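Equipment Review: Yorath 201 Measuring Wheel
Grounds and Facilities Office, Clendport
Apr 22, 2018

The Yorath 201 was assessed during March as a possible replacement for the measuring wheels purchased by this office in 2007. Two units were supplied at the standard price of $51 each. The assessment was carried out under the direction of Uriel Alvarado, Grounds Supervisor.

Assembly consists of unfolding the handle and tightening one collar. The printed instructions are adequate, although the section on resetting the counter refers to a button that is a lever on the model supplied. Staff should follow the label on the handle.

Accuracy on hard surfaces was good. Over a taped course of 396 feet, both units gave readings within one foot of the tape on every pass. Results on turf were less consistent. The wheel tends to skip where the ground is soft, and readings taken after rain came out short. The older Cavov wheels have the same fault to a lesser degree, owing to their heavier frame.
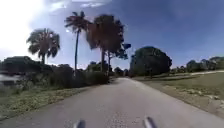

The counter is large and can be read without bending. It is not lit, and crews working early in the morning reported some difficulty with it. The kickstand is the weakest part of the product. It holds on level pavement but folds under the weight of the handle on any slope, and one of the two stands had worked loose by the second week. The supplier, Clikow, replaced it without charge.

The brake is firm and prevents the count from changing when the wheel is lifted. The carrying bag is thin and should not be relied upon for storage in vehicles.

The Yorath 201 is recommended for path, curb and parking lot work. It is not recommended for measuring athletic fields, for which the long tape should continue to be used. Units should be checked against the taped course at the start of each season and the result entered in the equipment log.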